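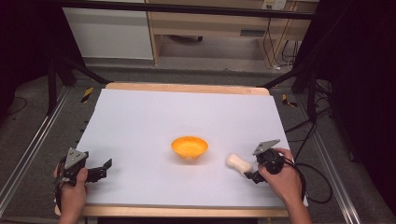
Orange bowl and foam piece on the white board.

1 Sep 2023

Seed germination trial, native forbs, tray set 4. Entry by me, counts checked by Xuân Lý.

Pulled the trays from the cold room this morning and moved them to the bench under the lights. The penstemon has done better than I thought it would. Total emerged across all trays is 637, most of it penstemon and blanketflower. Lupine is poor again. I think the seed coats weren't scratched enough. The Momdale lot has very hard seed and the light sandpaper doesn't do much to it. Xuân wants to try the hot water soak on the next batch. Fine by me, but keep one tray with sandpaper so we can compare.

Mold on two of the yarrow trays, front corner both times. Took out the worst of it and cracked the lids. Same corner as last time, so it could be the drip from the shelf above. Moved both trays down one level.

Soil for the pot study came in from the Nulbridge plot. It is heavier than the Divov soil and full of cheatgrass roots. Ran it through the coarse screen twice and still found pieces. Leave it in the bins and water it for a while before we fill pots, so whatever is going to sprout can sprout and get pulled. Bins are labeled by plot and depth. Please don't combine the half-full ones.

Talked over the spray timing. The plan had all species sprayed at the same age, but the blanketflower will be twice the size of the lupine by then. We settled on leaf number instead. Spray each species at the four-leaf stage and write down the date for each – more work, but the injury ratings will mean something. Need 45 pots per species, plus spares. We have enough lupine for that only if nearly everything standing now survives.

Nozzle check on the track sprayer: the left one is putting out up to 80 percent of what it should. Cleaned it, no change. Takeda has the spare tips in his drawer, will ask.

Ratings sheet still uses the old species codes. Fix before the first spray. Plots at Nulbridge get their dormant seeding in December, so seed for that has to be set aside before we use any more of the blanketflower.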